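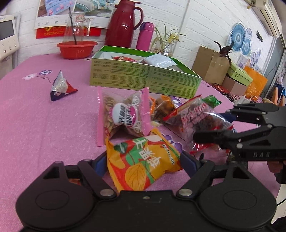 Snack Packets and What We Can See in Them
Tülin Sönmez and Jhosep Taipe

2. Method

We put the small packets on a table with a pink cloth and sorted them into two groups: packets with a clear film and packets with a full print. After this, we asked 52 students which group they would buy first. Each student had 80 seconds to answer.

3. Problems

Some packets are clear only in one part, and we did not agree where to put them. Jhosep wanted a third group. We kept two, and we marked these packets in the table of results.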